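Tillov basin on metal stand — four weeks in use

Bought from Zurcombe in October. The bowl is deep enough to fill a jug under the tap, and the white glaze has taken 38 cleans with a mild cream without dulling. The stand is rated by Tillov at 200 kg. I did not test that. Bolts needed one retightening after the first week.

Weak points: the rim is narrow, so cups have to be placed with some care, and the waste fitting supplied is basic. I replaced the washer. Floor must be level — the feet have no adjusters.

Height with bowl is 900 mm, comfortable for an adult.

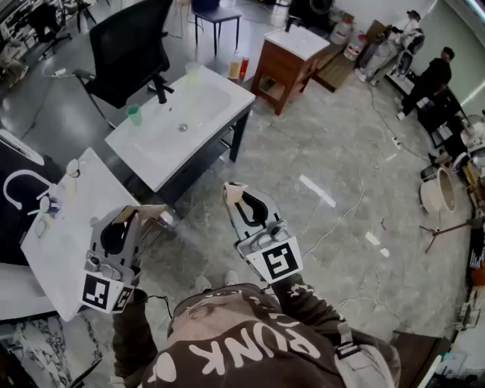 Large basin on its black stand, black tap at the back edge, green cup on the left rim.

Four out of five. The Vincze version has adjustable feet and costs more.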